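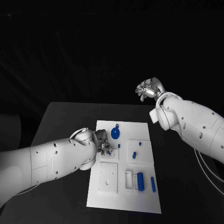 Forums > Workbench > Kits and Practice Boards

Home Forums New Posts Search Log In

Zelolel gear board, worth it?

moodley_bench
Thinking of getting the Zelolel board, the white one with blue pegs and a gear disc. The shop wants 209 for it. Reviews say it "builds real assembly skill." Does it? I have my doubts.

Kosmas Economou
I have one. The pegs are small and the raised plates keep them from rolling off, I'll give them that. But 209 for a flat board and a handful of blue bits? You could print the lot.

rultari22
Disagree. I printed a set and spent 2 evenings sanding pegs that still wouldn't seat. Fit is what you pay for.

Kosmas Economou
Then your printer needs tuning. Mine fit fine.

moodley_bench
The listing says the pegs are good for 1,000 insertions. Who checked that?

naton_fan
The seller, I assume. My club's set has had plenty of use and the short cylinder is sloppy now — you can feel it wobble. The gear disc is still OK.

rultari22
Sloppy how? Did you measure it or is that a feeling?

naton_fan
A feeling. Still wobbles.

moodley_bench
Not convinced either way. The Naton one is 400, so that's out. Might wait until December and see if the price drops.

Kosmas Economou
It didn't last year. I can send you my peg file if you want to try printing first.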